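Rultport Household Produce Survey: Data Card

Summary
The survey records how households in Rultport buy, store and discard fresh fruit. It contains 1019 diary entries from 594 households, collected in June by the Batista office. Each row covers one purchase of one kind of fruit.

Files
entries.csv holds the diary entries. households.csv holds household size, district and usual shop. The two files are joined on the field hh_id.

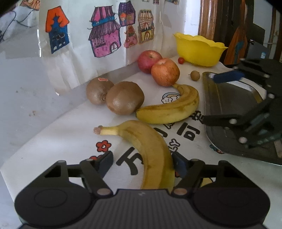 Fields of note
The field "kept_at" takes the values counter, refrigerator, pantry and other. The field "discarded" gives the share thrown away, as judged by the household. Blank values mean that the question was left unanswered and should not be read as zero.

Known limits
Prices were entered by hand and include errors in the decimal point. Bananas sold by the bunch and by weight share one code in version 2. Households without a refrigerator are underrepresented.

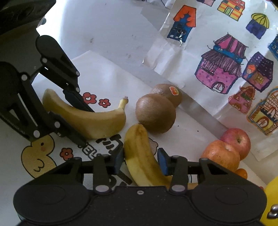
Natanael Lacerda has asked that the banana code be split in the next version, as unit prices cannot be compared across shops at present. The request is open.

Contact
Questions and corrections should be addressed to Edivaldo Quintana at the Batista office.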